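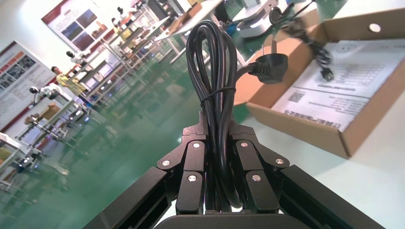 Dalal Awwad reckons the grant is the wrong way round, you pay people to come to Sumbridge and do nothing for the ones already packing. Can't say I disagree. 700 quid doesn't keep anyone anywhere.

fenlark
Posted 2024-01-06

Anyway that's where we'd got to on the old thread before it got locked. Starting again. Question was: does the moving-in grant do anything for the population figures or is it just for the newsletter. Please keep it civil this time.

mopsy_t
It's not nothing. My sister's lot got it. Paid for the van and the first shop. They're still here.

oldquay
One family. Lovely. School roll at Hellell still went down again in August. 19 on the books now, that's the whole school, reception up to year 6.

fenlark
19?? It was more than 30 when mine were there

oldquay
Yep. And 14 of those are in the top two years so do the sum yourself. Two years from now you've got five kids and whoever turns up for reception.

bramblebus
This is what gets me. Everyone talks about the birth rate like people have gone off babies. They haven't. The people who'd be having them are living somewhere else. My three cousins all have kids, seven between them, not one born within an hour of here. So on paper we look like a dying place and the city looks fertile. Same women!

halfpint
Bit of both though surely. Birth rates are down in the cities as well, people having them later, having one and stopping. Can't blame it all on the bus timetable

bramblebus
Not blaming the bus. Blaming rents and the fact the maternity unit shut.

halfpint
Maternity unit shut BECAUSE there weren't enough births. Cart, horse.

bramblebus
And then fewer people stay to have babies. It goes round. Both can be true

mopsy_t
When I was expecting it was the drive that frightened me, in labour on that road in the dark. Husband wanted to move after. We didn't but we talked about it for months. I only had the one in the end, make of that what you will

tessera
Can I be the awkward one. What's wrong with a smaller village? Everyone on here assumes shrinking = disaster. Quieter roads, houses might get cheaper. I moved here for the quiet.

oldquay
Houses haven't got cheaper. They've gone to weekenders. Dark from October to Easter, whole bottom end of the lane.

tessera
Well thats a housing problem not a population problem

oldquay
Same problem mate. And who's going to do your home care when you're 80? The carers already come over from Karaki and half the time they're late.

tessera
I'll worry about it when I'm 80

halfpint
lol fair

fenlark
Going back to Dalal's point. She wrote it up properly for the parish mag, worth digging out if you kept yours. Gist is, births minus deaths has been in the red here for years, and the grant only touches the other half, people in and people out. And even there it only touches IN. She'd put the money into childcare and let people who grew up here apply too. At the moment if you were born in Sumbridge you can't get it unless you leave first. Which is mad

mopsy_t
Is that right?? You have to have lived out of the district?

fenlark
That's how I read the form. Section B.

halfpint
No, it's "not currently resident", I don't think there's a minimum time. So you could go and stop at your mum's in Karaki for a month and come back. Not that I'm suggesting it

bramblebus
Flakico used to run a creche for the packing shed, anyone remember? Open to the village as well if there was room. I went back to work when mine was ten months because of that. Would not have had a second without it. Shut when they moved the night shift to the other site and nothing's replaced it. If you want babies, that. Not 700 quid off a van.

oldquay
Creche was good yes. Though plenty moaned about it at the time, said mothers should be at home etc

bramblebus
I remember exactly who moaned

tessera
I still don't like the idea of a council "wanting babies". It's nobody's business how many kids people have. Feels a bit grim, reading it in a strategy document. Target this, target that.

halfpint
Agree with you on that actaully. There's a difference between making it easier for people who want them and setting a number. The draft had a number in it.

fenlark
Draft number's gone from the new version I think. Will check. Consultation's still open by the way, paper copies in the library, you don't have to do it online

mopsy_t
What time's the library open Saturdays

oldquay
Mornings only now

mopsy_t
Course it is. Will go next week then. Does anyone have a spare copy of the mag with Dalal's piece, mine went in the recycling

fenlark
Got two, will leave one behind the bar for you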